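Trurnach
A novel by Hubert Zalewska
Reviewed from the paperback

I picked up Trurnach on a Wednesday evening meaning to read a chapter or two and was still going well past midnight. I had not read Zalewska before. His first crime novel, Drollen, came and went without my noticing, and I only found out from the author page that this one is a loose follow-up. You can read it cold. A few references to an old warehouse fire went over my head, but they don't affect the plot.

The story opens with a customs inspector, known for most of the book only as Oven, being sent to a border town to close out the paperwork on a dead colleague. The job should take him a day. He finds 12 shipments signed for on dates when the colleague was in the hospital, and his supervisor tells him to leave them alone. He doesn't. From there the book moves between Oven's digging and the home life of the dead man's sister, who runs a small grocery on the main street and knows more than she lets on.

Zalewska is good at work. The inspection scenes are detailed without being dull, and I believed that people in this town had been stamping the same forms for years and had stopped reading them. The grocery chapters are even better. The sister restocks, argues with suppliers, gives credit she shouldn't, and all the while we're waiting to see if she'll open the envelope under the register. 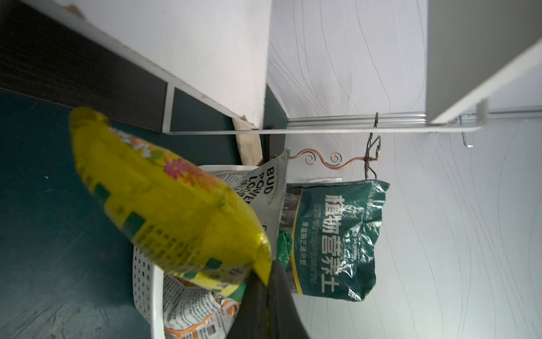 A flowered yellow bag and a white basket.

The middle third is where I had trouble. Oven leaves town to chase a lead at the port and is gone for nearly 10 chapters, and the port characters are thin. There is a shipping clerk who talks like a movie gangster and a lawyer whose only trait is that he is always late. I kept wanting to get back to the grocery. When Oven does return, the pace picks up at once – the long night in the inspection shed is the best thing in the book.

I guessed who was signing the forms about two-thirds of the way through, though I had the reason wrong. The final confrontation is short and mostly talk, which may let down readers who want a chase. I thought it suited the people involved. One thread, about the supervisor's missing car, is dropped completely, and I went back to check that I hadn't skipped a page.

There is some violence, most of it off the page, and very little swearing. The chapters are short, and the type in the paperback is on the small side.

I'd give it four out of 5. Crime readers who like a slow start and a strong sense of place should try it, and I've put Drollen on my list for July.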